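News > Products > Coolants and Fluids

Grasso adds silicate-free coolant concentrate to Tirell line

October 21, 2020

Grasso has added an extended-life coolant concentrate to its Tirell line. Tirell LX is an ethylene glycol product with an organic acid inhibitor package, free of silicates, nitrites and phosphates. It is intended for passenger cars and light trucks with aluminum or cast iron engines where the vehicle maker calls for an organic acid coolant.

The concentrate must be diluted with deionized water before filling. A 50/50 mix is the standard ratio. Mixing with conventional green coolant is not advised, as it shortens the life of the inhibitors. Systems that have held another type should be drained and flushed first.
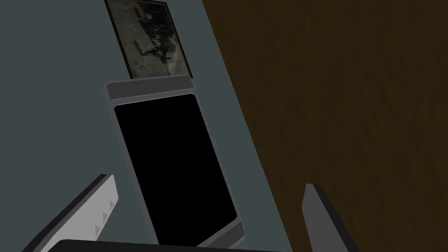 Blending takes place at the company's Borkton plant, where a second line was started up in October. Pack sizes are 6, 20 and 200 liters. The 230-liter drum used for the previous grade will be dropped once stock is sold.

"The change interval is set by the vehicle maker, and the label says so," said Annunziata Testa, technical manager at Grasso. "Workshops should check the freeze point with a refractometer after filling."

Safety data sheets are available from the distributor, Pavemley. Orders for the 200-liter drum go through Ostap Stetsiuk in bulk sales.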